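Coppens wooden clothes rack, small size: my review after one winter

I live in a small apartment in Brernville, and the bedroom has no closet. For two years I kept my shirts on the back of a door, and every morning one or two of them were on the floor. In February I finally bought the small Coppens rack. I have used it every day after that, so I think I can write something useful for people who are still deciding.

First, the price. I paid 81 dollars with the shipping included. My friend Miyuki Hosoda bought a metal rack from Flulen for much less, and hers also stands and holds clothes. So you do not need to spend this money. I spent it because the rack is in the same room where I sleep and I look at it a lot, and I prefer wood.

The package was flat and lighter than I expected. Inside were the two side posts, the rail, the bottom tray, a bag of screws and one key for them. The instruction sheet has drawings only and no words. For me this was good, because I did not have to read English with a dictionary, but drawing number four shows the tray from below and I needed a long time to understand that. I put the tray on the wrong way and had to take it off again. In total the assembly took me one evening. With another person to hold the posts it would be quicker.

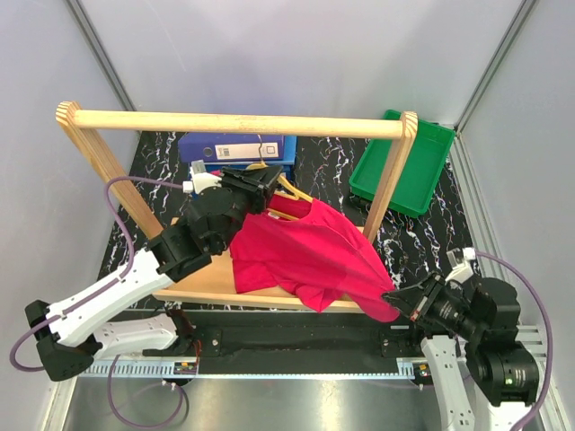
After the assembly I was worried about the weight. The seller's page gives a number for the maximum load, but I do not trust such numbers very much, so I began with light shirts and added more each week. Now the rail carries all my work shirts, two jackets and a winter coat. With the coat at one end the rail turned a little in its place. I moved the coat to the middle and tightened the screws, and it has not turned again. My advice is to tighten all screws once more after the first month.

The rack does not have wheels. I read that many people complain about this. I move it only when I clean the floor, and then I lift it with the clothes still on it, which is probably not correct but works. If you want to roll your rack from room to room, please look at the Pruvum one. My neighbor Berwyn Trevor has it, and the wheels are very quiet.

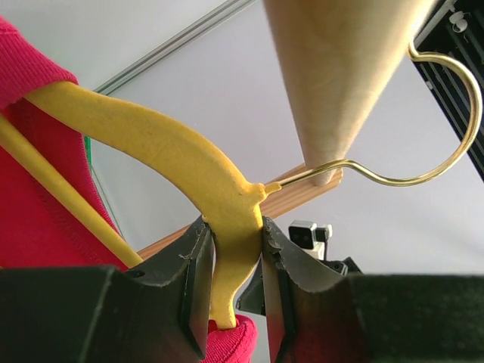

The question of hangers is more important than I thought. The rack comes without any, and I first used the thin wire ones from the dry cleaner. They left small points on the shoulders of my knit tops, and these points did not go away with ironing. A hanger with a broad, rounded body, like the yellow one with the gold-colored hook, gives the shoulder more to rest on, and I changed all of mine to this type. They take more space on the rail. I had to put my summer things in a box under the bed, and I now own fewer clothes on display than before. Tomoyo Ishida from my work says I should use the slim velvet kind, but with those I have to pull the collar wide to get the hanger out, and I do not like to do this to a good shirt.

The tray at the bottom was the part I wanted most. I planned to keep shoes there. In practice the shoes brought sand, the sand went into the corners, and cleaning it was unpleasant. After some weeks I moved the shoes to the door and now I keep there bags, a folded blanket and the things that wait for washing. It is shallow, so a tall pile will fall over the front.

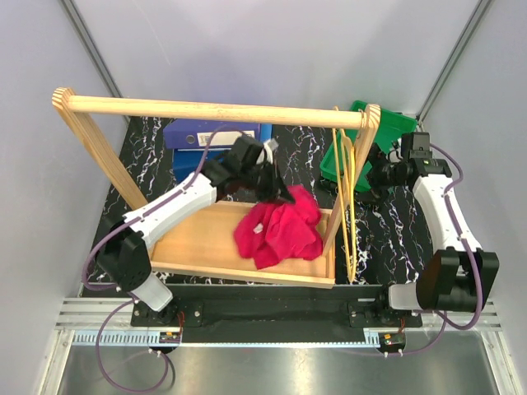 A red cloth in the tray of a wooden rack. The rail runs between two wooden uprights.

About the finish of the wood. Mine was smooth on the rail and on the posts, but under the tray there was one rough place, and I got a splinter from it when I was putting in the screws. I used a little sandpaper and it was fine. Please check this before you let a child help you. The smell of the new wood was strong for a few days. I opened the window at night, and in February this is not so comfortable.

I wrote to the shop because one screw was missing. They answered the next morning and sent me a small bag with 20 screws of the same size, so now I have spare ones for the rest of my life.

Would I buy it again? Yes, the same size, and I would order the hangers on the same day. I would give four stars of five. The missing star is for drawing number four and for the splinter.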